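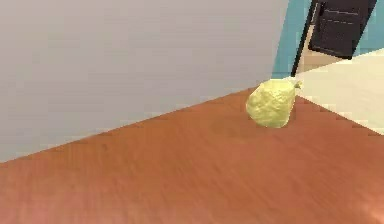 정원 설계 기초 6강: 그늘 정원과 잎의 색

그늘진 마당을 맡으면 한숨부터 쉬는 분이 많은데, 저는 그늘이야말로 정원에서 가장 재미있는 자리라고 생각합니다! 꽃에 기대지 않고 잎의 색과 질감만으로 분위기를 만들 수 있거든요. 색은 늘 옆에 놓인 색과 함께 읽어야 합니다. 적갈색 나무 바닥 위에 놓인 연한 연두색 덩어리를 보면 작은데도 눈이 먼저 그리로 가고, 뒤쪽의 연회색 벽은 조용히 물러나 있지요. 연둣빛 호스타 한 포기를 붉은 기가 도는 바크 위에 심을 때도 같은 효과를 노립니다. 배경이 차분할수록 밝은 잎 하나가 하는 일이 커집니다.

1. 그늘의 종류부터 구분하기
반그늘: 하루에 서너 시간 직사광이 드는 곳. 휴케라, 아스틸베, 노루오줌이 잘 자랍니다.
밝은 그늘: 낙엽수 아래처럼 빛이 걸러져 들어오는 곳. 호스타와 고사리류를 마음껏 써 보세요.
짙은 그늘: 건물 북쪽이나 상록수 밑. 맥문동, 수호초, 관중 정도로 종류를 줄이는 편이 보기에도 좋습니다.
3월에 본 그늘과 여름에 본 그늘은 전혀 다릅니다. 잎이 다 나온 뒤에 꼭 다시 확인하세요.

2. 흙 만들기
나무 밑은 뿌리 경쟁이 심하고 생각보다 건조합니다(그늘은 축축하다는 선입견은 잊으세요). 부엽토를 넉넉히 섞되 굵은 뿌리는 자르지 말고, 뿌리 사이 빈 곳을 찾아 작은 포트묘를 심습니다. 큰 포기를 억지로 밀어 넣는 것보다 활착이 훨씬 좋습니다. 심은 첫해 여름에는 물주기를 거르지 마세요.

3. 잎의 질감 맞추기
넓은 잎 옆에는 가는 잎! 호스타 곁의 고사리, 털머위 곁의 사초를 떠올리면 됩니다. 무늬종은 욕심내기 쉬운데, 서로 다른 무늬가 나란히 붙으면 둘 다 묻혀 버립니다. 무늬종 사이에는 단색 잎을 끼워 주세요.

4. 사례: 님마리(Nimemari) 정원
Mamta Katiyar 선생이 북향 뒷마당을 고쳐 만든 정원으로, 식재 포트만 약 600개가 들어갔습니다. 식물은 모두 194종인데도 어수선하지 않은 것이 정말 놀랍습니다. 같은 사초를 길 양쪽에 되풀이해 심어 전체를 묶었거든요. 안쪽 모퉁이에서는 황금풍지초가 등불처럼 빛나는데, 흐린 날에 보면 더 좋습니다.

과제
자기 집이나 동네에서 그늘진 자리 한 곳을 골라 오전, 정오, 늦은 오후의 빛을 평면도에 표시해 오세요. 식물은 6종 이내로 고르고, 잎 색 견본을 종이에 붙여 바닥재 색과 나란히 놓아 봅니다. 색연필로 칠해도 되고 잎을 직접 눌러 말려 와도 좋습니다. 다음 시간에는 각자 가져온 견본을 책상에 펼쳐 놓고 서로 바꿔 가며 조합해 보겠습니다.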